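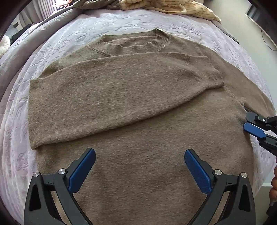
Emília Jurčo
I promised some people I would write down the rules we use when we record folding for robot training. We go into homes with two hand-held grippers and fold clothes, and later a robot learns from it. So this is a thread. English is my third language, please be kind.

Emília Jurčo
Rule one is about the home. We ask before we move anything. If there is a pile of clothes on the bed, it stays on the bed unless the resident says we may shift it. A tidied room teaches the robot about tidied rooms, and most of us do not live in one.

Emília Jurčo
Rule two. The garment starts flat, then the first sleeve goes in across the front, then the second. For a sweater we always do sleeves before body. Last March we let each person choose their own order and it cost us 66 recordings that we could not label in the same way.

Emília Jurčo
I don't say our order is the best order. My mother folds the body first and her cupboard looks better than mine. But inside one project it should be one order, written on paper, and the paper should have a version number.

Emília Jurčo
Rule three, hands. Your fingers stay on the handles. If the fabric slips you do not help with a thumb. A robot does not have your thumb. Stop, mark the recording as failed, begin again.

Emília Jurčo
And keep the failed one! Petro Zakharchenko and I argued over this for a long time. He wanted to delete them, I wanted to keep them in a separate folder with one line of reason. We keep them now. The line of reason must be normal words, like "cuff slipped from left gripper", and never just "bad".

Emília Jurčo
Rule four, knitwear. Fuzzy knits catch on textured pads. Open the fingers fully before you lift away, or you pull a loop and then you owe somebody a sweater. We check the pads for fluff after every 10 folds and clean them with a dry brush.

Emília Jurčo
Rule five, and for me this is the important one. A bedroom is private. The resident gets the consent form one day earlier, not at the door. Papers, family photos, medicine, screens: we ask them to put these away first, and we check again ourselves before recording.

Emília Jurčo
They can also withdraw after. At Fovano we give them six weeks to change their mind, and they do not have to tell us why. Two homes have done it so far. We removed everything from those homes, including the failed takes.

Emília Jurčo
Somebody asked about cables. Yes, we look for them. Walk once along both sides of the bed before you pick up the grippers, because after that you look only at the fabric. Any cable at foot level gets moved with permission, or we work from the other side.

Emília Jurčo
Rule six is breaks. Your wrists will be sore before you notice it. Hidayah Harahap made our timetable and she is strict: 25 minutes of folding, then you put the grippers down and drink something. I used to skip it. I don't recommend to skip it.

Emília Jurčo
What we still don't have is a good rule for when a fold is "finished". Yanling Tian says all edges inside the outline of the body. I say it should survive being carried to a shelf. If your group has a written definition, I would like very much to read it, also if it is only half a page.

Emília Jurčo
Correction to rule four: the brush should be a soft one. A stiff brush wears down the texture on the pads and then you have a different problem. Thank you Severyn Hnatiuk for the message.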